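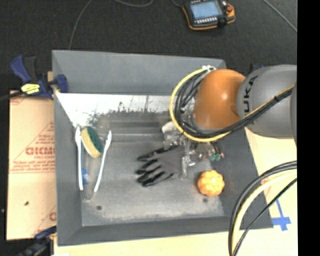
3.2 Household leftovers and how they are named

Every home we visited in Ellbridge had a place for things that have no place. Most residents called it "the bin," even in the two cases where it was a drawer. The contents of these bins are the subject of this section, and we should admit at the outset that we had expected them to be more interesting.

Over the survey period we logged 2,917 objects. Each one was given a plain name by the person who owned it, before any member of our team was allowed to speak. This rule was adopted after the pilot in Tapley, where two of the authors spent most of a morning debating whether a melon baller is a spoon, to the visible distress of the household.

Objects were then sorted by last known use: kitchen, yard, seasonal, repair, and unknown. The scheme works well for objects with steady jobs. Tongs are kitchen tongs until they are taken outside to the grill, at which point their owners begin to call them "the outside tongs" and will not have them back. Work gloves belong to the yard by general agreement, though they were found under sinks, in cars and once in a bread box. Small pumpkin decorations are seasonal in principle. In practice they were on hand in every month we visited, and several owners described theirs as "already out" for the coming fall.

Figure 5 shows a glove, a pair of tongs and a small pumpkin-shaped object together on the floor of a gray bin. The glove is gray and black; the tongs lie open and have white grips. The three fall into three separate categories in our scheme, and a mixture of this kind was normal in the survey. Bins holding a single category were rare enough that we came to regard them with suspicion.

Figure 5. Mixed household objects in a large sloping-sided bin.

Agreement between owners and our own coders was high for kitchen objects and poor for seasonal ones. To look at this more closely we drew 100 objects at random and asked a second member of each household to name them. Spouses agreed with each other less often than they agreed with us, a result we chose not to share during the visit. The unknown category, meanwhile, was reserved for objects that neither person could name but both refused to throw away. We kept the Plundach labels for these, with small changes described in Section 5, and the Galteo list was used only to settle spelling.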